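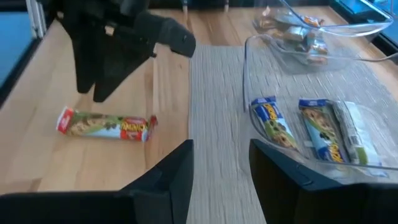

Stellan Myklebust wrote in to ask if Zindex can cope with farm names. His lot changed surname every time they moved to a new farm, three different names in one man's life, and every program he's tried wants to make three men out of him.

Short answer, yes. Mostly. Longer answer further down. I've had Zindex going since February and meant to review it ages ago, so I'll get through it quick.

## What it is

A surname indexer. Not a tree builder, don't buy it for that. You feed it transcripts (parish registers, shipping lists, cemetery listings, whatever you've typed up over the years) and it pulls out every surname, groups the spellings, and gives you a list you can search, sort and print. Runs on your own machine. Nothing goes to the cloud unless you tick the box, and the box is off to start with, which I liked.

Price is $29. One payment. There's a dearer version with mapping that I haven't touched.

Seven day trial. Not long enough if you work full time but you'll know by the weekend if the layout drives you mad.

## Getting stuff in

Plain text goes in fine. Spreadsheets go in fine as long as the headings are in row one. Mine weren't. I had a title and two blank rows at the top of nearly every sheet, old habit, so the first import gave me a surname called "Burials St Marks typed from film". Fixed the sheets, did it again, all good.

PDFs are hit and miss. If somebody typed it and saved it, OK. If it's a scan of a photocopy of a 1970s newsletter then forget it, type it out yourself.

Handwriting, no. It doesn't claim to.

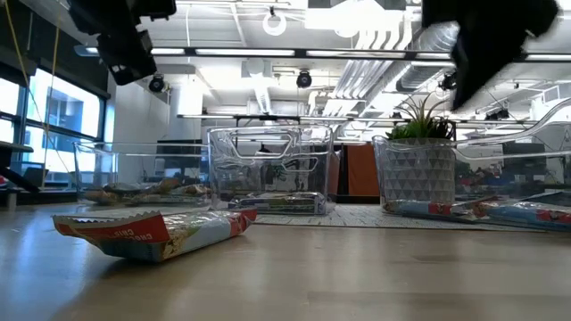
*Snack bar up front, clear plastic bins behind.*

## The spelling groups

The reason to buy it. You pick a surname, say Fahmy's the one I was chasing for a cousin by marriage, and it throws up everything that sounds or looks close. Fahmi, Fahmey, Fami, Famey, Fehmy, and two that I'd never have thought of, Tahmy and Pahmy. Seven variants all up. The last two are plain misreadings of a capital F in old handwriting and that is what I'd been missing for years. Tahmy was sitting in a passenger list I typed up myself. With a T. I had read it wrong and then searched for it right.

You can drag a spelling out of a group if it doesn't belong. Do that. It's too keen. It put Clurine in with Corrine, and one's a surname in my mum's line and the other is a first name that strayed into the wrong column. Once you've pulled it out it stays out, even after a new import. Took me a while to trust that but it hasn't slipped yet.

You can also set how loose the matching is, a slider with five stops. Leave it on three. At five you get half the county.

## Back to the farm names

There's a thing called linked names. You open a person's entry, add another surname and put a date range on it. So Stellan's man can be one name up to his marriage, another while he's on his wife's farm, and the patronymic the whole way through underneath. Search any of them and he comes up. It prints all of them in the index too, each with a "see also".

What it won't do is carry the change on to the kids. You have to go into every child and put the farm name on by hand. For a family of ten that is a slow evening. I've asked for a "copy to children" button. Got a polite reply, no promise.

Chinese names are better than I expected. Aiguo Qian has been working through goldfields records where the clerk wrote down whatever he thought he heard, often with the "Ah" stuck on the front as if it were a surname. Zindex has a setting to ignore prefixes, and you can add your own to the list. Aiguo added "Ah" and "A" and had a whole lot of entries fall into the right groups. You can put the characters in as well and search on those. The sort order for characters is a bit odd though, I coudn't tell you what it's sorting by.

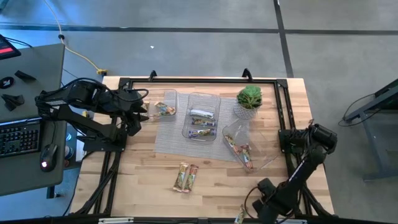 Sources get their own field on every entry, and you should fill it in while you're importing and not afterwards like I did. The catch is that the source field is hidden till you click a little arrow, so it's easy to skip. I'd rather it was all out in view, the way you can see into that clear plastic bin on the table without lifting anything. You can turn the arrow off in Settings under Display, "expand all". Makes the page longer. Worth it.

## Limits

999 entries to a project. That's the big one. Sounds like plenty and for one surname it is, but a single decent parish register will blow straight past. You can have as many projects as you want, and search across them, but printing is one project at a time. So my printed index for the Merko line is in three bits with three lots of page numbers. Ugly. The dearer version lifts the cap, I'm told by their help page. Feels a bit mean to me.

Other gripes, quick:

- Undo only goes back one step.
- Accents print fine but vanish if you export to plain text. Export to spreadsheet instead.
- The help file is from an older version and half the menus have moved
- No dark mode, if you care. I don't.
- Black and white only on the printed index, no colour for the headings.
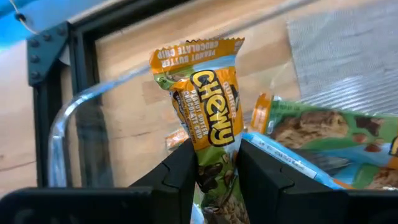 None of those would put me off. The undo one nearly did, the night I merged two groups, then merged the result with a third, and could only take back the last. Make a copy of the project file before any merging. It's one file, small, just copy and paste it somewhere with the date on the end.

## Against the other way of doing it

Before this I had a spreadsheet and a box of cards. The spreadsheet's free, and if you've got one surname with two spellings then stay with it, you don't need to spend a cent. The cards I still use for the cemetery because I'm not taking a laptop out in the wet grass. They get typed in when I'm home.

Where Zindex beats both is the misread capitals. F and T, L and S, the long s that everyone types as f. My spreadsheet was never going to find those for me.

## Would I buy it again

Yes, at $29. Not sure I'd go for the dearer one, haven't tried it so can't say. Support answered me in two days both times. Spelling groups excellent, linked names good, printing only fair, help file poor. Four out of five from me.

Stellan, send me a page of your transcript and I'll run it thru and post the index it makes, farm names and all.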